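Call for student participants: Fluvia project, Triltlow Robotics Club

Do you like taking things apart? The Triltlow club is building Fluvia, a student project that teaches a robot arm to service old desktop computers, and we have room for 2 more teams this summer. We meet in the Starnmont building, lab 113, through the end of July.

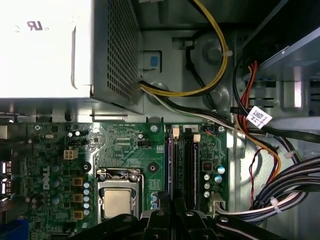
Memory modules are where every new team begins. You will learn to drive the arm by hand, record your runs and then work out why the last one missed. It's slow at first and really fun after that! Desktop cases are crowded, and a yellow and black cable bundle looping up out of the power supply is the kind of thing your path has to get around before it reaches the slots on a green Dell board.

Robel Sisay runs the hardware sessions and Þórey Oddsson looks after Dinu, our control software. Both started out as club members.
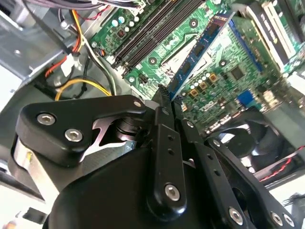 You don't need to have programmed before - patience counts for more. We ask for one afternoon a week and a short written log after each session. Places are open to any student aged 16 or over, and there is no fee.

To apply, send us 20 lines on something you have fixed or tried to fix. Drop it off at room 118 or hand it to Robel by 04/05/2026.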